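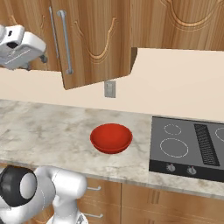

By ten past nine on Sunday the queue outside the Breltasthorpe chapel hall had reached the bus stop, and Kamala Kulkarni was in it with a drawing board under her arm and one good stick of charcoal wrapped in a sock.

She was so happy she could have sung. Twenty-five easels! A proper model! And Mr Subramaniam, who had taught half the county to draw and frightened the other half, walking up and down in his socks because shoes, he said, made people stiffen.

"Big paper," he called. "Bigger than you like. Ridov, that is a postcard."

Ridov, at the next easel, turned his sheet over and found it was the same size on the back.

The first poses were only 20 seconds each and it was glorious. You couldn't think. Kamala's arm went out from the shoulder and came back, and there on the paper was a hip, a bit of leaning, a foot that might have been a boot. She tore it off and let it fall. Another! The floor filled up with backs and elbows and everyone's breath got loud. 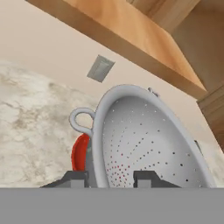
Then came the long pose, and the hall went quiet, and Kamala ruined it. She could feel it going. She'd had a lovely loose shoulder and she started tidying it -- a little line here, a smudge, a better line on top of that -- until the whole thing looked like a coat on a hook.

Mr Subramaniam stopped behind her. He smelt of oranges.

"Where's the weight?"

"Left foot," said Kamala.

"Whose left foot?"

She looked. She had drawn no feet at all. She had run out of paper at the knee.

"Wornari paper's only half a crown a sheet," Ridov whispered kindly. "You could stick some on."

So she did! She knelt down with a roll of brown tape and stuck a second sheet under the first, and the model's shin came down over the join and kept going, and the left foot landed flat and heavy and enormous, with all of him standing on it. It was far too big. It was the best foot she had ever drawn.

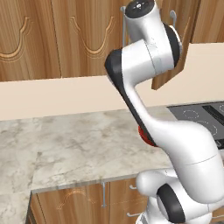
"Ha," said Mr Subramaniam, and went off to bother somebody else.

At the tea break she wrote 253 in the corner, that being the number of life drawings she'd done since March, and Ridov asked if he could have a go with the charcoal.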